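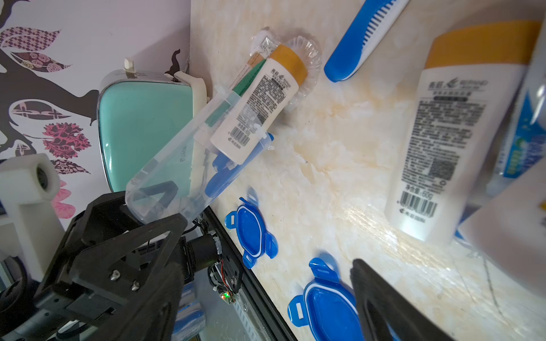
*Photos: Wissam Kassab / Jakosholm*

**Bravero two-arm cell, packing bench, six weeks in**

We bought it to take over sorting toiletries and handling tubs. The padded fingers suit small plastic goods, and changing a job takes me 18 minutes.

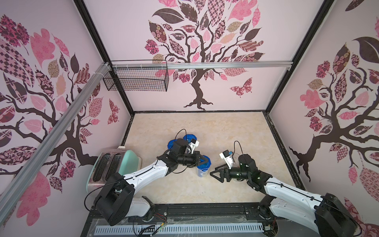 *Both arms at the blue-lidded containers.*

Po-yen Chiu used to pack all day. Now she sets out stock and checks what the arms have done – easier on the wrists, but more standing, and she misses the talk at the bench.
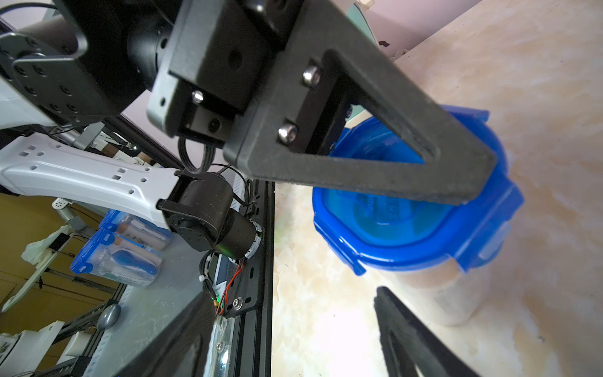
*Fingers either side of a lid.*

Lids are my main complaint. Budget for training too: ours cost 2,000, and the Saturday shift still hasn't had it.

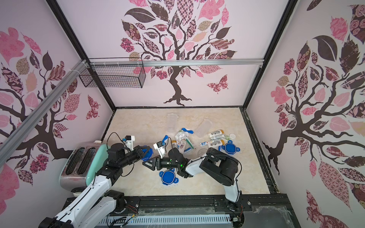

*Left arm with a lid, toiletries in the middle.*

Four stars. Hours stayed the same for everyone, and I'd want that in writing before ordering a second.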